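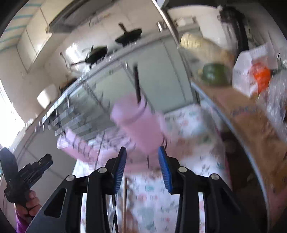 Print this page | E-mail this article

3.2 Print settings and layer adhesion

All brackets were printed on the two Grindora machines at the Sinholm workshop, same slicer profile, same room. Filament was PETG from one supplier (Prudier), dried overnight before use. Nozzle 240 degrees, bed 80. Fan off for the first 3 layers, then low. We left everything else at the defaults – not ideal, but it is what most home users do and we wanted figures that they could use.

Parts were printed flat and upright. Upright ones failed early, nearly always between layers and close to the screw hole. Flat ones bent first and gave plenty of warning. Kaplan had seen the same in the earlier Bezerra hinge parts, though with PLA and a thicker wall, so the two sets should not be compared directly.

Figure 4. Load at break against print direction, flat and upright brackets. Bars show the spread within each batch.

In total 359 brackets were pulled to failure. Highest single load was 1766 N, a flat part with four walls. Adding a fifth wall did very little. More infill did even less, and the print time went up sharply. Walls first, then, and infill only if the part is going to be squeezed.

One batch had to be thrown out. Spool left open on the bench, strings everywhere, and a rough suface on the overhangs. Magalhães reprinted it in September with a fresh spool and those are the values used here.

Dimensions were checked with callipers after cooling. Holes came out small, as expected, and were drilled to size by hand. This may have started cracks in a few of the upright parts – we did not check under the microscope at the time and shoud have. Pimentel and Nishimura are repeating the upright set with holes drawn oversize, so no drilling is needed. Annealing is dealt with in 3.3.

Print this page | E-mail this article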